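Sturketti rack notes

README for the small bench rack, covering what is fitted, how the folders are named and who to ask. Last changed December 22, 2022.

The rack is an open frame with two perforated uprights. A NETGEAR switch sits at the top, with the server chassis directly under it. Keep the bubble wrap on the table while anything is being fitted or taken out.

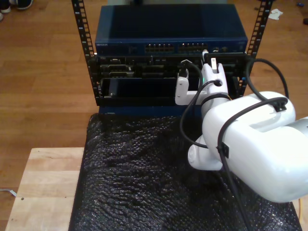
Pavithra Thampi

Folders follow the order of the rack, top to bottom:

switch/ port list and saved settings
server/ bay list, part labels, fitting notes
base/ measurements only

The port list has 6 columns and was redone in November. Entry 1865 in the bay list is a duplicate of 3079 and can be ignored. Send corrections to Somkiat Sitthichai.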